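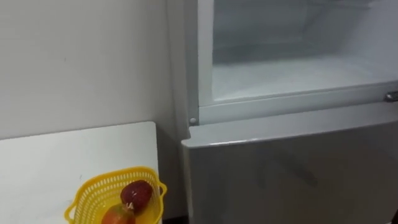

Flidow Kitchen Task Kit for Home and Shared Workshops

Print this page | E-mail this page

The Flidow Kitchen Task Kit is a set of parts and written plans for builders who wish to have a small mobile robot move food between a table and a refrigerator. It is supplied by Cindden and is intended for use in a private home or a shared workshop. The builder provides the drive base, the table and the refrigerator.

Layout

The plans are written for a top-freezer refrigerator with a table placed directly to its left. The freezer door is opened by hand before each run and is left open until the run is complete. The lower door remains closed throughout. An empty freezer compartment is recommended for the first trials, and fruit in an open plastic basket is a suitable first load. Baskets with pierced walls, such as the yellow one on the white tabletop, may be used without changes to the supplied settings.

Frost on the compartment floor does not prevent operation. Builders should note, however, that a bright white floor against a white liner offers few features for depth matching. The exposure setting for the head camera should be lowered one step under these conditions. Chrome fittings near the compartment opening may produce glare and should be masked in software with the supplied tool.

Contents

Head camera mount with tilt adjustment
Halilović wrist bracket, left or right hand
Ellel control board with power lead
Soft finger pads, 12 pieces
Fastener pack, 141 pieces
Printed build manual

Specifications

Reach from shoulder joint: 33 inches
Camera tilt range: 21 degrees
Assembly time: roughly one weekend for a builder with prior experience
Tools required: hex keys, small screwdriver, torque driver

Assembly Notes

The camera mount is to be fitted before the wrist bracket. Cable runs should be left slack at the neck until the tilt range has been checked from end to end. The finger pads are pressed on dry; adhesive is not to be used, and doing so voids the warranty on the pads.

Users of a shared workshop are advised to mark the position of the table legs on the floor with tape. The supplied settings must be measured again whenever the table or the refrigerator has been moved.

Support

Technical questions may be directed to Lionel Ellwood, Workshop Products, Cindden. A revised manual covering bottom-freezer units is planned for November and will be sent to registered owners at no charge.

Print this page | E-mail this page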